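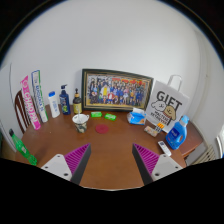 p. 518

Oral History for Beginners, Session 8: Asking the Second Question
October 30, 2026

Okay, so last week we got as far as sitting down with your person and pressing record, and a lot of you wrote to me afterward with some version of "I asked everything on my list and we were done in twelve minutes." Good! It happens to everyone the first time, and it happened to me in Gandport with a retired ferry mechanic who answered my entire page of questions with yes, no, and "the usual." Tonight is all about what to do then.

The first question is the one you bring with you. The second question comes out of whatever the person just said, so you can't write it down ahead of time, which is why people find it scary. Take a look at this bit from the Rotavcombe transcripts (it's in your packet, the pages with the staple in the wrong corner, sorry):

"We moved in May, and then I started at the cannery."
"And how long did you work there?"
"Eleven years."

See what got lost? She said "we moved" and I jumped right over it to the cannery because the cannery was on my list. Who's "we"? Moved from where? I'd love to know now, and I never went back to ask. What I'd say today is something like "Tell me about the move," and then I'd be quiet.

Being quiet is the hard part. Prodromos Ververidis, who taught the course I took, used to make us sit in pairs and wait eight full seconds after an answer before we were allowed to speak. It feels like a week! But people fill it, and what they fill it with is very often the part you wanted. Try it at home with someone patient before you try it on a stranger.

Some second questions I keep in my pocket:

What did that look like from where you were standing?
Who else was there?
What did people call it back then?
How did you get there? (travel questions are gold, everyone remembers the bus)
Was that normal, or was it a strange day?

Ones I try to stay away from are "How did that make you feel?" (you get "fine") and anything that starts with "So you must have been..." because then I'm doing the answering and they're just nodding along, and a nod makes a very poor recording.

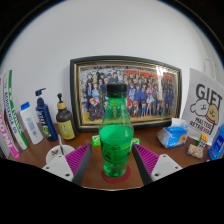 Green bottle with a dark cap, on a red coaster.

Now, comfort. Talking dries people out, and a dry mouth clicks and smacks on the recording in a way you will come to hate when you're typing it all up. Keep a drink within reach for both of you. Skip ice, skip anything in a crinkly wrapper, and if there's a clock ticking in the room ask nicely whether it can go next door for a while. I once transcribed 2000 words with a kitchen clock under every single one of them.

Sit at the corner of a table if you can, so you're next to each other more than across. Across feels like the bank. Put the recorder on something soft, a folded dish towel is perfect, and please, please don't drum your fingers (I drum my fingers).

Breaks count too. I used to push straight through for two hours because I was afraid of losing the thread, and then Eetu Räsänen listened to one of my Abreu interviews and pointed out that the man's answers got shorter and shorter after the first forty minutes until he was down to single words.

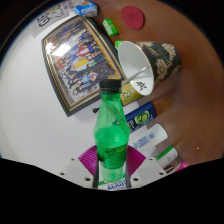
So I stop at forty now, more or less, and we both get up and walk around a little. Leave the recorder running only if you've said out loud that it's running. People often tell you the best story on the way to the kitchen, and if it wasn't recorded you just say, "Would you mind telling me that one again when we sit down?" They nearly always will, though the second telling comes out a bit tidier than the first.

A word on dates, since somebody asked. Don't correct people. If she says the flood came before the wedding and you know it was after, write it in your notes and let her go on. You can check it later in the newspapers. Sometimes the mistake is interesting all by itself, and you'll want it on the tape just as she said it.

For next time:

Do one twenty-minute interview with somebody you know. Pick one topic only (a job, a street, a school).

Type up 1000 words of it, with your own questions left in, even the bad ones. Especially the bad ones!

Underline every spot where you could have asked a second question and didn't. Mine from the Prumora project has so much underlining it looks like ruled paper.

Bring two copies, and bring the signed permission form. The blank ones are in the tray by the door.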